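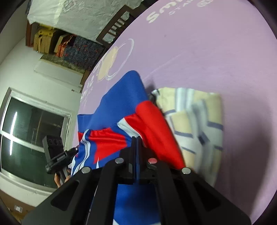
What is the best way to fold a slippery sports top so it stays folded? Lay it face down, bring both sides in to the middle, and then roll it up from the bottom hem instead of folding it in half, because shiny fabric will slide open the minute you put it on a shelf.

Kiri Katene gave me that answer before I had even taken my coat off. She has been sorting and folding clothes for the Nolham clothing exchange for 8 years, and she has the kind of kitchen where you are handed a cup of tea and a pile of dish towels at more or less the same moment. I had come to talk about laundry, a subject I thought might fill twenty minutes, and I left when it was getting dark.

The exchange takes in sports clothes and household linens from families around town, and October is when it gets busy. The soccer kids have grown, the swimmers want warm layers, and everybody seems to clear out a closet at once. "We had around 200 pieces come in over one weekend," Kiri told me, "and every one of them was balled up in a bag. I don't mind that, I really don't. I'd much prefer people brought it balled up than kept it at home feeling bad about it."

She likes to start with towels. They are forgiving, she says, and they get your hands going. A towel gets folded in thirds the long way and then in half, and in half again, with the folded edge facing out so that you can pull one from the stack and leave its neighbors where they are. Checks and stripes are her favorites, and I could see why once she showed me. "The lines tell you where to fold! You just follow them along and it comes out square. My mother had striped ones and I think that's how I learned, with her not saying a word about it."

Sportswear is another story. The shiny kind of fabric bunches up and clings to itself, and if there is a second color let into it, or thin trim running down the side, the seams can pull the whole thing crooked. Kiri gives each piece one good shake, holds it by the shoulders, and smooths it with the flat of her hand from the middle outward. She never irons it. She did once, on a team jacket that belonged to her nephew, and she still brings it up with real sorrow.

I asked her partner in all this, Brodie Treloar, how he got involved, and he laughed and said he had come to drop off a bag. That was 4 years ago. Brodie used to work in the stockroom at Hastau, the department store, and he has firm ideas about shelves. "Kiri folds for the person who's going to wear it and I fold for the shelf," he said. "We've had words about rolling, I'll admit. A roll is fine in a basket – on a shelf it wanders off." They settled it by giving sports tops their own baskets, and the towels went up on the shelves by the door, where Brodie can straighten them on his way past.

What about people at home, I wondered, with no baskets and no Brodie? Kiri thought about this for a while and poured more tea. Work on something smooth and soft in color, she said, so that you can see the edges of what you are folding. Keep the bright things together. Do the laundry in small lots, and stop when you are tired of it. "There's always tomorrow's pile," she said, "and it'll be about the same size as today's, so you may as well sit down."

The two of them are hoping to move the exchange into the old Tapsell shoe store before the cold weather sets in, and Brodie has already measured the back wall for shelving. Kiri has asked for a long table by the window. She also wants it known that odd socks are welcome, and that they can be left in the blue crate just inside the door.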